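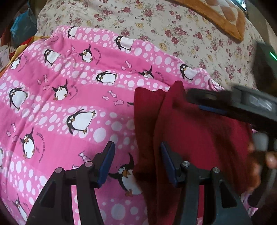 Hustden Ground School: frequently asked questions

Who is the glider theory course for?
Student pilots who have joined a club and want to sit the written papers before going solo. No flying is included.

How long is it?
The course has 87 lessons, studied at home, followed by 2 classroom days at Stirholm. The classroom days must be taken together.

What does it cost?
The fee is 204 pounds. It covers the lessons, the printed workbook and one sitting of the mock papers. Exam fees are paid separately.

Do I need a medical first?
Not for the theory. Your club will tell you what it requires before you fly alone.

Which navigation software is used?
Prastach, version 2. A student licence is issued when you enrol and ends when your course access ends. It does not run on phones.

How long do I have to finish?
Access lasts 145 days from the date of your first login. It can be extended once, on request, before it runs out.

Can I bring my own calculator?
Yes, if it cannot store text. Flight computers of the slide type are also accepted.

Where do I stay during the classroom days?
Rooms are available at the Tijani guest house, a short walk from the classroom. Book direct. Bedding is provided, towels are not.

What if I fail a mock paper?
You may resit it online. The result is not passed to your club.

When is the next intake?
Applications for the next group close at the end of June.

Page last updated 2025-06-13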